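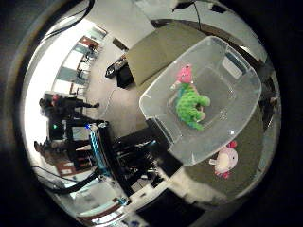 Running the house when you're the one in treatment: my kitchen and laundry tips

I had chemo and then radiation for a lump in my left breast, and through the whole thing I kept wanting somebody to tell me how to do the dishes. The medical side I had covered (my nurse, Nabila Subramaniam, answers a phone faster than my own kids do). What I was short on was plain housekeeping advice for a person who gets winded carrying a gallon of milk. So this is my list. Ask your own team about anything to do with food safety or lifting, they know your case and I don't!

Put a stool in the kitchen

A real one, with a back, at counter height. I bought mine secondhand in Rosterham and I still use it. I peel sitting down, I stir sitting down, I fold dish towels sitting down. If your stool wobbles, stick a felt pad under the short leg and check it again in a week, they squash flat.

Move the heavy things to waist level

After surgery I couldn't reach the top shelf and wasn't supposed to be trying. Get someone to bring down the plates you use every day, plus one saucepan, one skillet and the coffee. Everything else can stay up there and sulk. I had 7 plates on the counter for months and it looked like a yard sale and I did not care.

Decant the big jugs

Laundry detergent, milk, cooking oil, anything with a handle that makes your wrist complain. Pour them (or have them poured) into small bottles and write on each one what it is with a marker. Keep the cleaning stuff in a totally different shape of bottle from the food stuff, and in a different room if you can.
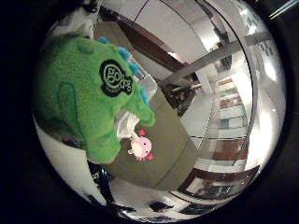 Cook for the smell

Frying onions sent me out to the porch in my socks. Cold food and room-temperature food hardly smell at all, so on bad days I ate noodles with cucumber, or crackers and applesauce. When I did have the energy I cooked in the late morning with the window open and the fan on high, and kept the bedroom door shut. A slow cooker works fine in the garage or on a covered porch if there's a proper outlet out there.

Freeze in cup-size portions

People will bring lasagna. They will bring so much lasagna. Cut it up the same day, wrap each piece, and write the name and the month on the tape. I found one marked April that I was very happy to see in June. A muffin pan is great for soup: freeze it solid, pop the lumps out, bag them, and two lumps make a small bowl.

Swap the metal forks

If everything tastes like pennies, try wooden or plastic utensils. My friend Azlan Chong gave me a bamboo set and it helped some. Lemon helped more, unless your mouth is sore, in which case skip it.

Laundry in tiny loads

Half a basket, carried on the side that doesn't hurt, or kicked down the hall, which is my method. Soft cotton button-fronts are what you'll be living in, so wash those first. I quit using scented softener during radiation and never went back. Old pillowcases make nice covers for the little cushion that goes under your arm; I sewed 3 so there was always a clean one.

Give out one job at a time

"Let me know if you need anything" is lovely and useless. I taped a list inside the front door: trash out, change bed, wipe fridge shelves, bring lemons. Visitors crossed one off on the way in. My sister did the fridge twice and I let her.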